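Chapter 5: When the Shelf Gets a New Coworker

I spent a summer at the Grendau book depot, back when picking an order meant me, a cart and sore feet. Then the arms came in, and my job changed faster than my job title did (the title took until June!). 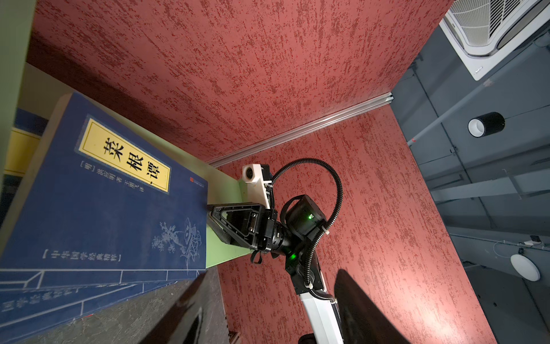

Page last changed: 21 April 2019

A gripper reaching toward a navy blue book on a green shelf looks like a small thing. But think about who used to do that reaching, and what they noticed while they did it – a bent corner, a title in the wrong spot. In this chapter we'll ask where that noticing goes, and who gets paid for it.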